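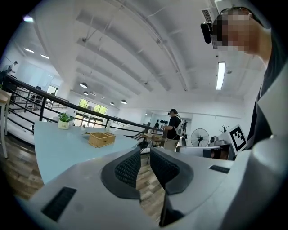
Moving from Madton to Flillwood — van or courier?
gorsehill
Quote from Panasiuk came in at 199 for two men and a van, Friday morning. Flat's tiny, no big furniture. Worth it or do it in my own car?

tinpot2
Own car. 10 trips max. Did mine in a weekend, no boxes, just baskets and bin bags

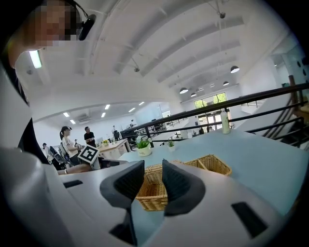
wicker baskets, blue table

gorsehill
10 trips up the Gremora road in the rain tho. No thanks

marlpit
Disagree with tinpot. Petrol, your back, teh parking. Pay the money. And ask if stairs are extra, mine were

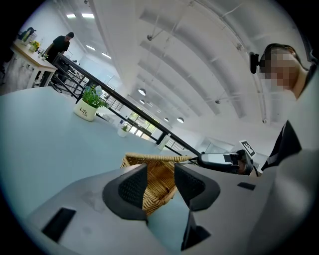 tinpot2: Stairs extra is a con. Get it in writing or walk away.

marlpit
Fair. Still wouldnt do it by car

gorsehill
Rang them, stairs included up to 2 floors. Im on the third. Typical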